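Visit report: employer sponsorship open day at Zasden

Zasden runs its open day for employers every November, and I went on behalf of our office, where we have 15 people on sponsored visas and two more applications in progress. Registration opened at 8:30 a.m. Parking was free but the entrance is on the side street, which the invitation did not mention.

The morning was given over to recruitment records. Imogen Wainwright, who heads the sponsorship desk, went through what her team asks for before they will lodge anything. They want a copy of each job ad as it appeared, the dates it ran, the pay range shown, and a short note on every applicant who was turned down. The note has to refer to the duties in the ad. "Not a good fit" gets sent back to the employer. She said the firm handled 927 files last year and that missing ad copies were the most common cause of delay.

We then saw the file room and the scanning area. Most of it is now on Histeo, the case system they moved to last spring. A file opens with a checklist, and the next stage stays locked until each item has a document attached. I asked whether a client can see the checklist. They can, but only after signing the service agreement. The demonstration stopped twice when the connection dropped.

Lunch was sandwiches and soup. There were around 200 visitors and not enough chairs, so a lot of people ate standing in the hallway.

After lunch I chose the session led by two employers. Hsueh, a food packing company, explained how it rewrote its ads after an application was refused. The old ones listed skills the job did not need, and the reviewer had taken that as a way of screening out local candidates. Flalero, which runs a chain of gyms, talked about job titles and duties.

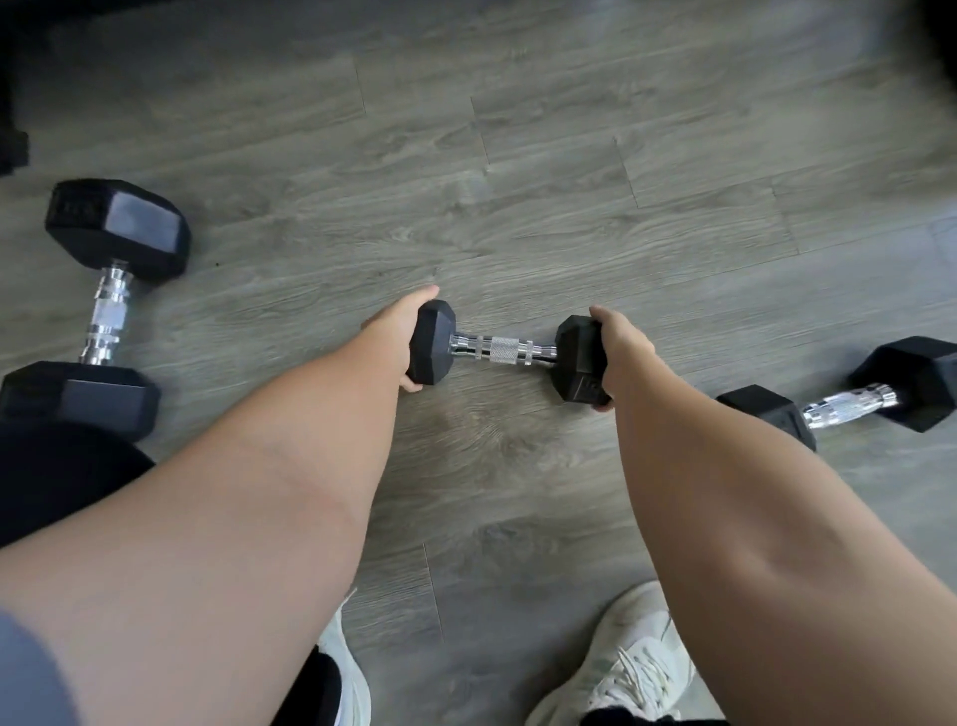 Job descriptions were the part I found most useful. Flalero had advertised for a "fitness coordinator" when the work was mostly personal training, and the title matched nothing on the occupation list. They now write down the tasks first and choose the title last. One line might cover showing a client how to hold a hexagonal dumbbell with a hand around each end, and another the weekly roster. The second kind of task belongs to a manager, and if it takes up most of the week the ad should say so.

The day closed at 4 p.m. with questions. Two of mine were about part-time roles and did not get a full answer, but the desk took my email address. The slides are to be sent to everyone who registered. I have put the printed checklist in our shared folder under recruitment.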